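The House at Drastthorpe

1. The Letter

Riet Kramer got the letter in January. It came from a lawyer named Effiong, and it said that her aunt had left her the house in Drastthorpe and everything in it, including the clocks.

She had not known about any clocks. She had been to the house twice as a girl and remembered a steep staircase and a dish of hard candy that she was told not to touch.

She called the number on the letter.

"How many clocks?" she asked.

"Enough that you'll want to come and see," said Effiong. "Your aunt paid a man to wind them. He's paid through the end of the month. After that it's up to you."

Riet worked in the office of a tile company called Gomen. She had two weeks of vacation saved up and no plans for it. She told her boss there had been a death in the family and took the train north the next morning with one suitcase and a bag of sandwiches.

The train was slow. Past the river it started to snow, and the woman across from her fell asleep with a crossword in her lap. Riet read the letter again. The house had been built in 1936, it said, and there was a small debt on it to the county, 228 dollars, for a sidewalk.

She could pay for a sidewalk. She put the letter away and ate a sandwich.

2. The Man Who Wound Them

The man was waiting on the porch when the taxi let her out. His name was Kekau and he was older than she had expected, with a wool hat pulled down to his eyebrows.

"You're the niece," he said.

"Yes."

"I come at four. I've always come at four. I can come another time if you want, but then they'd all be off."

She said four was fine.

He showed her through the downstairs. There were clocks on the mantel and clocks on the piano, and a tall one in the hall that he said was the oldest, from 1745, though the case was newer. He opened the door of it and let her look at the weights. He did not explain much. He wound each one the same way, slowly, with his head tipped to the side, and then wiped the key on his sleeve.

"Did she like clocks?" Riet asked.

"No," said Kekau. "She couldn't stand them."

"Then why did she keep them?"

He thought about it for a while. "They were your uncle's," he said. "He asked her to, I guess."

He left at a quarter past five. Riet listened to his truck go down the hill. Then she went upstairs to find somewhere to sleep, and picked the back bedroom, where the ticking was faintest. The sheets in the closet smelled of cedar. She shook them out and made the bed and lay down on it in her coat.
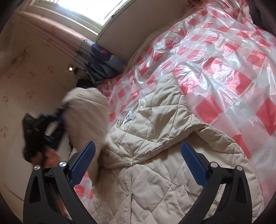 3. What Was in the Piano

It was the fourth day before she lifted the lid of the piano bench. She had been putting off the papers. There was some sheet music, a warranty for a toaster, and under that a school notebook with a green cover.

Her aunt had written in it every time a clock stopped. She put down the date and the room and what she had been doing. Hall clock, peeling potatoes. Kitchen clock, on the phone with the bank. Small brass one, asleep. There were 59 of these, and then the handwriting got large and shaky and there were no more.

Riet took it out to the kitchen and read it at the table. When Kekau came she showed it to him.

"She never told me they stopped," he said. He turned the pages with one finger. "She must have started them up again herself."

"Would she have known how?"

"She watched me enough."

He sat down, which he had not done before, and Riet made coffee. He read the whole notebook. The hall clock struck the half hour and the others followed it, a few of them late.

"That one on the piano is slow," said Riet.

"It's the damp. I'll see to it tomorrow."

"Show me instead," she said.

He looked at her, then got up and took the key out of his pocket. It was smaller than she had thought and warm from his hand. They went into the front room and he moved the lamp closer.

"Don't force it," he said. "You'll feel it when it's had enough."

She fitted the key and began to turn. Outside it was getting dark, and she still had not called her boss.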